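Workshop > Guides > Arms and grippers

Search guides Go

Setting up a pick from a wire stand

Reading time: 2 minutes

Vaughan Lockyer, Drivwood shared workshop, Clillumbridge

These notes are for members using the arm on the pine table. They assume you have done the induction and can jog the arm by hand.

Fix the stand first. Ours is thin wire and slides easily, so put a small pad of putty under each foot. Mark its place on the table with pencil — tape lifts after a few days.

Open the Tam program on the workshop laptop and load the blank pick file. Set the speed to 5 per cent. Save these points in order:

1. Home, with the arm well clear of the table.
2. Approach, 266 mm above the tabletop.
3. Grip, with one finger each side of the bowl wall.
4. Lift, straight up from the grip point.

Step through the points one at a time before you run them together. Keep a hand near the stop button while you do it.

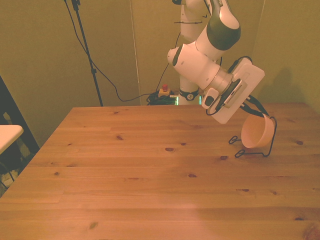

Grip depth is the setting I changed most. I began with the fingers 2 mm over the rim and ended up at 4 mm, using the soft pads from Surier. A bowl held by one side will not always stay level. The peach one is tilted right over on its side just above the table, with the wire of the stand close round it, and from that position you should not drive sideways. Go up until the bowl is clear of the upright, then turn the wrist.

If the bowl slips at the lift, check the pads for dust before raising the force. Wipe them with a damp cloth and let them dry.

When you finish, send the arm home and save the file under your own name.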